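Enero de 2023

¡Qué gusto volver a escribir con las manos cansadas de trabajar! Por fin tenemos montada la pinza nueva, la Birell, y llevo todo el día dándole vueltas a si me gusta más que la Meltov. La Meltov cerraba con una fuerza tremenda, pero con lo blando se ponía torpe, y Lucinda insistía en que el problema era mi controlador. Pues bien, he bajado la ganancia de 3000 a 1782 y el cierre me parece otra cosa – mucho más suave, casi delicado.
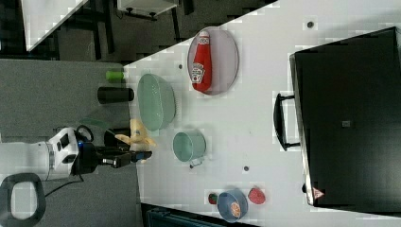
Reinhold quiere que comparemos las dos pinzas con el mismo guion, 19 agarres cada una, sin tocar ni un parámetro entre medias. Me parece justo, aunque yo habría empezado por lo difícil: el peluche amarillo, que se deforma como le da la gana, y la botella de kétchup tumbada en el plato. ¡Esa botella me tiene enamorada! Si la coges demasiado cerca del tapón, bascula, y con la Meltov me pasaba cada dos por tres.

También hemos discutido por la cámara cenital. Ansel la quiere más alta, yo la dejaría donde está, porque cuando el brazo se mete en medio tapa media mesa la pongas donde la pongas.

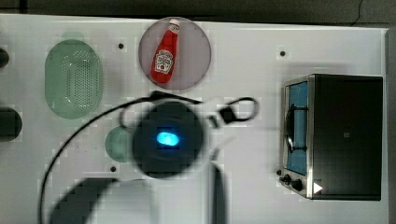 La pinza vista desde arriba, con su luz azul, entre el colador verde y el hornito.

Mañana, la tanda de Reinhold. Tengo que acordarme de guardar antes la configuración 1431 – y de pedirle a Mavis el cable largo.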